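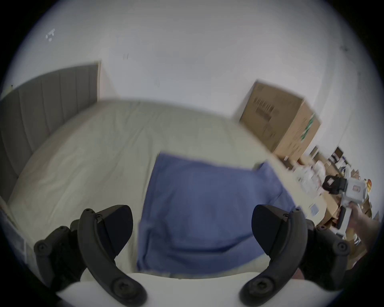 Progress Report to the Erkis Fund
Walham Supported Lodgings: Second Reporting Period

Prepared by Begoñe Benítez, Program Manager
Submitted to Debashish Gazi, Grants Officer

1. Purpose of this report

This report covers the second period of the grant made by the Erkis Fund to Walham Supported Lodgings. The grant pays for the recruitment, training and support of host households who offer a room to young people leaving foster care. It also pays for one full-time placement worker and part of the cost of the evening telephone line. The report should be read together with the budget statement sent separately in May.

2. Placements

During the period the program provided 2454 nights of lodging. The target agreed with the Fund was lower, and the difference is explained mainly by longer stays. Several young people who had planned to move into their own apartments remained with their hosts while they waited for a lease. We regard these extensions as appropriate, but they have reduced the number of rooms open to new referrals.

We received 134 referrals. Most came from the county, with a smaller share from high school counselors and the Nidon youth center. Referrals from Nidon have risen since our placement worker, Esperanza Manzano, began holding office hours there on Saturday mornings. The waiting list remains longer than we would wish, and the wait is longest for young people who need to live near the Olmedo bus line for work.

3. Host households

At the close of the period 60 households were approved to host. Eight more had completed their home visit and were waiting for background checks to be returned. Delays in these checks were noted in our first report and have not been resolved. We have asked the county for a single point of contact and have been told that one will be named.

The minimum room standard was revised in this period. Each young person must have a private room with a door that closes, a bed with a sound mattress, clean bedding, a window that opens and a place to keep belongings. Hosts now receive the standard in writing before the home visit. Under the old practice they first saw it on the day, and some visits had to be repeated.

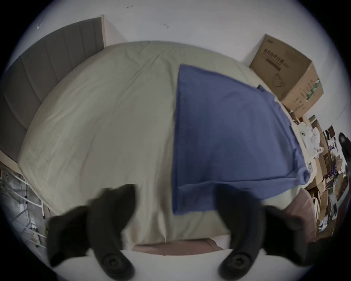
Bed with light-colored bedding.

A small allowance is available to hosts who need to replace a mattress or buy bedding in order to meet the standard. Take-up was modest. Ezequiel Ortuño, who manages the hosts' accounts, reports that claims are usually settled within the same month, although receipts are often missing at first submission. The claim form has been shortened to one page.

4. Training and support

Host training is delivered over two evenings. The first covers the agreement between host and lodger, house rules, keys, meals and guests. The second covers safeguarding, confidentiality and what to do when a placement is under strain. Attendance at the second evening fell during the winter, and we now hold a repeat session by video.

The evening telephone line is staffed until 10 p.m. Calls are most often about money, late returns and shared kitchens. Serious incidents were few, and all were reported to the county within the required time. One placement ended early at the host's request. The young person was moved to another household the same week and has stayed in touch with the program.

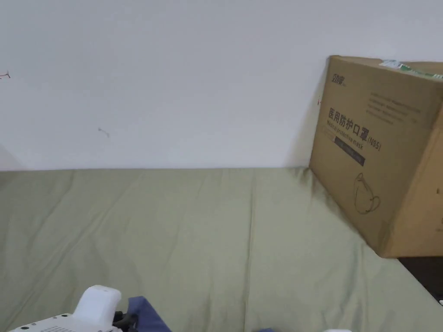 Hosts have asked for clearer guidance on breaks between placements. At present a host may decline a referral at any time, but many feel uneasy about doing so. We propose a standard rest period after any stay longer than six months, during which the household would remain on the approved list and keep its access to training. The cost would be met from the existing support budget.

5. Changes requested

We ask the Fund to approve two changes. The first is to move the unspent portion of the travel line into host recruitment in the Olmedo area. The second is to extend the contract of Demetrio Goicoechea, who carries out home visits, to the end of the grant. Neither change would increase the total award.

6. Next period

The main tasks are to clear the pending approvals, recruit hosts along the bus line and complete the first survey of former lodgers. The survey questions are attached for comment. Please send any remarks to the program office before the next review call.

14 shares | 3 comments

Related items
Walham Supported Lodgings: First Progress Report
Room Standard for Host Households (revised)
Becoming a Host: Common Questions
Saturday Office Hours at Nidon
Erkis Fund: Notes for Current Grantees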